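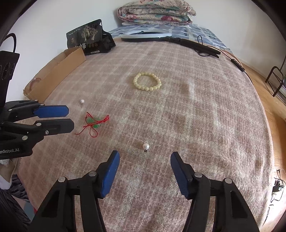

Tamholm handling rules - frequently asked questions

Which sessions do these rules cover?
Any session where hand-held grippers are used on small objects in a home setting. Fixed-arm cells are covered by the Drullevwood rules.

Can two grippers share one surface?
Yes. Agree on which gripper moves first. The second holds position until the first has released its object and backed off.

How should an object with a cord be approached?
Open the jaws fully before lowering them. Place one finger on each side of the solid part and keep the cord out of the pinch line. If a loop is caught, open and restart - do not pull.
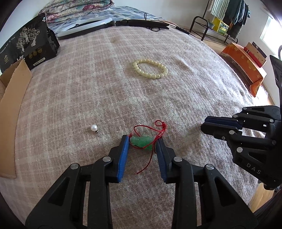
Jaws open on either side of a corded jade carving.

Do pearls and beads need a different pad?
No, but pads must be clean. Wipe them between objects and replace them after 3000 closures.

What if an object is dropped?
Keep recording, mark the attempt as failed, and log it. Failed attempts are not deleted. The November set holds 2933 attempts, of which 543 are marked failed.

Who approves exceptions?
Ishbel Nisbet. Send the session number and the rule concerned before the session starts.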